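# Tischplatte, helles Holz: Notizen in Einzelposts

1/ Thread zur Arbeitsfläche. Es geht um Oberfläche, Licht und die Frage, wohin mit den Kleinteilen.

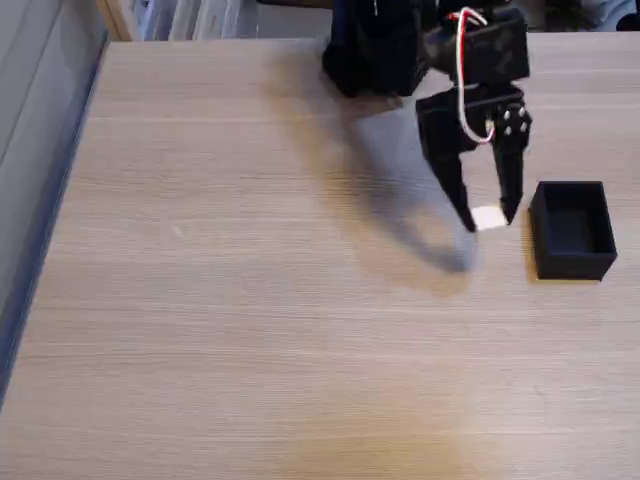 *Vundmont, 28/05/2018*

2/ Ausgangslage: Der alte Tisch war dunkel gebeizt. Kleine schwarze Schrauben waren darauf praktisch unsichtbar, weiße Teile dagegen überstrahlten auf jedem Foto. Ersatz ist eine helle Platte, Maserung quer zur Sitzrichtung, also parallel zur Vorderkante.

3/ Bezogen über Lemero, Zuschnitt inklusive. Artikelnummer 2789, falls jemand sucht. Der Farbton im Katalog war rötlicher als das, was geliefert wurde. Mir ist blasses Beige lieber, reklamiert habe ich nicht.

4/ Schliff: Körnung 240, danach 400, immer mit der Faser. Feiner lohnt unter Öl nicht, die Oberfläche nimmt dann zu wenig auf. Zwischen den Gängen absaugen, nicht abwischen. Ein feuchtes Tuch stellt die Fasern auf und man fängt von vorn an.

5/ Öl: Burnari matt, zwei dünne Aufträge, Überschuss nach 16 Minuten abgenommen. Auf der Dose steht eine längere Zeit. Bei mir wurde es damit klebrig.

6/ Zum Kontrast. Weißer Würfel auf hellem Holz klingt nach schlechter Wahl, funktioniert aber, solange das Licht von der Seite kommt. Dann zeichnet der Schatten die Kante. Bei Licht direkt von oben verschwindet die Unterkante.

7/ Schwarz ist unkritisch. Die offene Schachtel rechts ist vor der Maserung sofort zu erkennen, der Innenraum liegt noch eine Stufe dunkler als der Rand. Weiße Teile darin findet man ohne Suchen.

8/ Zur Schachtel: dünne Wände, kein Deckel. Deckel habe ich bei allen Ablagen am Tisch abgeschafft. Sie liegen nach zehn Minuten irgendwo und belegen mehr Fläche als die Schachtel selbst.

9/ Ausrichtung der Schachtel: lange Seite quer. Hochkant gestellt ragt sie bei mir in den Bereich, in dem ich den Unterarm ablege. Einmal umgeworfen, seitdem quer.

10/ Licht: eine Leuchte von Pretorius, Diffusor davor. Der breite graue Schatten auf der Platte hat damit weiche Ränder. Ohne Diffusor war er hart und auf den Fotos störender als jeder Kratzer.

11/ Nachteil der hellen Platte: Graphit. Jeder Bleistiftstrich bleibt sichtbar, und Radieren poliert die Stelle. Zum Anzeichnen nehme ich jetzt Malerkrepp und zeichne auf dem Band.

12/ Zweiter Nachteil: Abrieb von schwarzem Kunststoff. Wer Teile über das Holz schiebt, bekommt graue Streifen. Anheben, versetzen, absetzen. Vorhandene Streifen gehen mit weißem Schleifvlies weg, danach die Stelle nachölen.

13/ Kosten: Platte und Zuschnitt 444, Öl war noch da. Für eine Fläche dieser Größe vertretbar. Eine beschichtete Platte wäre billiger gewesen, lässt sich aber nicht partiell ausbessern.

14/ Nachfrage per DM, ob eine Schneidmatte nicht reicht. Zum Schneiden ja. Für Fotos nein, das Raster lenkt ab, und die Matte wellt sich an den Ecken, wenn die Heizung darunter läuft.

15/ Pflege bisher: trocken abfegen, einmal nachgeölt, und zwar nur der vordere Streifen, wo die Hände aufliegen. Die hintere Kante ist unverändert.

16/ Offen ist noch die Kante vorn. Sie ist scharf und drückt am Handgelenk. Geplant ist ein Radius von 3 mm mit der Oberfräse, vorher Probe am Reststück. Maße und Fräser trage ich hier nach.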